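I went to the open day at Woltden in October mostly because my neighbor Parvathi Gowda had a spare pass and didn't want to drive out there alone. I write about kitchens, or I did for a good many years, and she thought I would have opinions. I did, although they weren't the ones I'd packed for the trip.

The building belongs to Hollmann, and you reach it by a long road with nothing on it until you come to the parking lot, which was full. The young man at the door told us 3,012 people had signed up, spread over the whole week, and I believed him, having stood in the line for coffee. There was a film in the lobby that I would happily have skipped. It had a great deal of sunrise in it and a voice telling us how much time we were all about to get back. I have been promised my time back by so many appliances now that I ought to be about nineteen years old.

Then we went through to the demonstrations, and I'm glad we did, because that is where I changed my mind about the afternoon. The project is called Trasis, and the people working on it do their practicing in a play kitchen, the kind a grandchild would be thrilled to find under the tree. There was a man behind me who snorted when he saw it. He'd been hoping for a steak, I think. I'll admit I felt a little let down myself for the first minute or so, and Parvathi, who taught first grade most of her life, was the only one of us who walked right up to the rope and looked pleased. 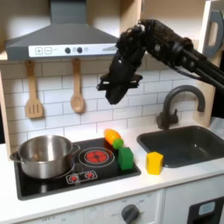

What won me over was the slowness of it. The arm would come down toward the counter and stop, and you could feel the whole room lean in, and then it would go a bit further, or back up and try again. A woman at a laptop kept a tally, and when I asked her (I ask everybody everything, my husband has given up apologizing for me) she said they had logged 2,716 tries at that one little kitchen since they started, and that 104 of them were from that morning. I asked how many had gone well. She laughed and said it depended on whether I wanted the answer for the lobby or the answer for the lab. I liked her enormously.

Now, I think Hollmann has this the wrong way around. They put the sunrise film where everybody has to walk past it, and they put the honest part at the back behind a rope, as if it might embarrass them. If I were running the place I would shut off the film and wheel the play kitchen into the lobby. Let people see how hard it is to put a carrot in a pot! Most of us have no idea. I've done it without thinking for fifty years, usually while talking on the phone, and I came home with a new respect for my own two hands, and a good deal more patience for whoever is trying to teach the same thing to a machine.

I also think the public would be kinder about all this, and less frightened, if we got to watch the trying. We went to a similar event in Celudcombe a few years back, where everything had been rehearsed until it gleamed, and I drove home uneasy and couldn't have told you why. I wasn't uneasy this time. Parvathi talked the whole way back about children learning to use scissors, and we missed our exit.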